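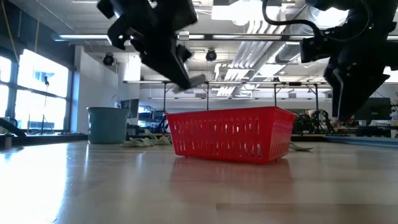
Red basket on the long table, with the green cloths, window side.

Ticket 1328: Tabletop finish going sticky under the red basket
Site: Erutholm, laundry and linen room
Raised by: Igor Stępień
Category: Furniture and surfaces
Priority: Low
Status: Resolved, left open for comments until April

Original message

Hello all, and thank you in advance for your patience, as I know you have bigger things than my table to worry about. We sort the small cleaning cloths into the red plastic basket, the shallow one with the slots along its sides, and it lives on the light wooden table in the window room. It is a lovely table and takes a shine beautifully. For the past few weeks, though, whenever I've lifted the basket after lunch it has clung to the top for a moment and then come away with a little kissing sound, and there is a dull rectangle left behind that I can feel with my fingertips. I've wiped it over with warm water and it goes for a day, then comes back. Have I ruined it? I do hope not!

Reply from Hettiarachchi Surfaces

Good morning Igor, and please don't fret, it doesn't sound ruined to me. Could you tell me three things when you have a minute: what you clean the table with, whether the cloths go into the basket damp, and whether the sticky patch is worse at any time of day?

Igor Stępień

Thank you, that's very kind. We use the Gonemard polish, the cream one, most mornings. The cloths are supposed to be dry by the time they're sorted, but if I'm truthful a few of them go in a bit clammy when we're busy, and the slots only run round the sides, so I suppose the drips find their own way out. Worst time is between two and three in the afternoon, when the room has warmed up nicely.

Reply from Hettiarachchi Surfaces

I think you've got polish building up on polish. A new coat every morning never gets a chance to harden, then the basket sits on it, a drop of water gets trapped underneath and the warmth does the rest. Would you try this for me?

1. Stop the Gonemard altogether for now.
2. Mix 50 ml of white vinegar into a litre of lukewarm water, wring a cloth out well and go along the grain.
3. Dry it straight away with a clean cloth and leave the top bare for 30 minutes.
4. Put the basket back a hand's width from where it was.
5. Damp cloths stay in the bucket until they've been hung up.

Igor Stępień

First go done. The cloth came up a rather horrid yellow, so you were right about the layers. The rectangle is fainter but I can still find it with my eyes shut. Basket moved along. I have also had a gentle word with everyone about the clammy cloths, myself included.

Reply from Hettiarachchi Surfaces

Yellow is good news. Do it once more tomorrow, and if there's still an edge, rub just the edge with a dry Plellitance pad, very lightly, no more than 60 seconds at a time.

Igor Stępień

Second wash and one turn with the pad, and I'm delighted to say the basket now lifts off without a sound, even at half past two. The shine has stayed, too. We'll polish once a month from here on, and I've written that inside the cupboard door. Would felt feet on the basket be a help, or would they only soak things up?

Reply from Hettiarachchi Surfaces

They'd soak things up, I'm afraid. Clear rubber ones would be fine. I'll put a packet in with your next order.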